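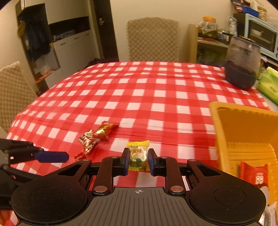
A bowl of wrapped candy used to be a normal thing to find in a house. My aunt kept one on the table by her front door in Bastanham, and so did the barber, the bank and the woman who did our taxes. Most of those bowls are gone. In their place there is a hand sanitizer pump or a card with a code to scan. I think the bowl should come back, and I think the candy in it should be the plain hard kind, each piece sealed in its own small wrapper.

The usual complaint is waste. A piece of candy is gone in a few minutes and the wrapper is not. I take the complaint seriously. But a wrapper is also what makes it possible to offer candy to a stranger. You can put your hand in a bowl after a dozen other people have done the same and still eat what you pick up. You can put it in a coat pocket and find it in December. An open dish of mints can't do that, and I stopped eating from those years ago.

The wrapper also tells you what you're getting, at least when it's done right. I like the old style best: crimped at both ends, the name printed across the middle, a bit of leaf or fruit underneath. Some of my favorites come from the Chinese grocery, where herbal candies are sold by the bag. I can't read most of the names. I buy by the color of the edge and the picture, and I'm wrong often enough that it stays interesting. The supermarket brands have moved to a glossy pouch with a zipper and nothing at all on the pieces inside, so once the pouch is thrown out you have a bowl of mystery lumps.

My neighbor Ertuğrul Güneş disagrees with me on most of this. He says a bowl of candy is a chore that looks like hospitality, since somebody has to fill it and somebody has to pick the empty wrappers out of it. He's right about the wrappers. People put them back in the bowl, and I have no defense for those people. My answer was a second, smaller dish for trash, and it works for most guests.

He also says nobody past the age of 7 wants hard candy. The bowl at my house says otherwise. I fill it every other week and adults empty it. They take one while they talk, they turn it over to look at the print, and sometimes they take 2 and put one away for later. That small pause is worth the price of a bag.

There are rules, if you want to do this. Buy more than one kind. Don't put out anything with chocolate in the summer. Throw out the ones that have gone sticky – you can feel it through the wrapper. Keep the bowl where a person can reach it without asking. Mine sits on a checkered cloth near the door, and the lid that came with it is in a cupboard somewhere.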